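Informe de avance para Skoromico
Proyecto Simiyu: doblado de ropa y textiles donados
Fecha: 2026-07-18
Preparado por: Kerubo Muli

Estimada Atieno Massawe:

Le envío el segundo informe de este año. Como usted pidió, esta vez escribo menos sobre los gastos y más sobre el trabajo con las telas.

1. Prendas

Hasta hoy tenemos registradas 719 piezas en el inventario de Ferkarley. La mayoría son de algodón y de colores oscuros, porque así llegaron las donaciones. Todavía faltan por clasificar alrededor de 40, que están guardadas en cajas con la etiqueta provisional.

2. Doblado

Hemos fijado una sola forma de doblar para las telas medianas: primero por la mitad, después otra vez, y al final se alisa la capa de arriba con la mano abierta. El resultado debe ser un rectángulo que se puede apilar. En la práctica los bordes no siempre coinciden, y las capas de abajo salen un poco por los lados, como se ve en el paño azul marino sobre la superficie gris con dibujo de mármol.
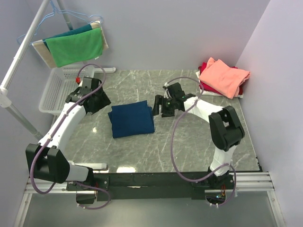 Para el inventario aceptamos esta diferencia cuando es pequeña. Si una esquina queda muy levantada, la pieza se dobla de nuevo antes de pasar a la pila. Evuvden nos propuso usar una plantilla de cartón, y la probaremos con 16 piezas antes de decidir. Personalmente pienso que ayudará con las telas finas – con las gruesas tengo dudas.

3. Arrugas y bordes

El punto más difícil sigue siendo el borde inferior. Cuando la tela se dobla en una franja estrecha, el dobladillo baja inclinado y termina en punta, y después es complicado ponerlo recto sin abrir todo. He añadido a la guía interna una página sobre este caso, con siete pasos cortos.
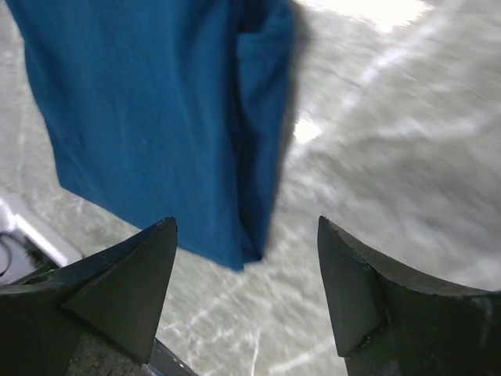

Figura 2. Tela azul con un pliegue largo casi vertical y el borde inferior en diagonal.

4. Lo que sigue

En septiembre queremos terminar la clasificación y entregar la guía revisada. Para la plantilla no pedimos dinero adicional; el cartón entra en la partida de materiales. Sí le pido confirmar si el próximo informe debe llevar también la lista completa de piezas o solamente el total.

Quedo a su disposición para cualquier pregunta.

Atentamente,
Kerubo Muli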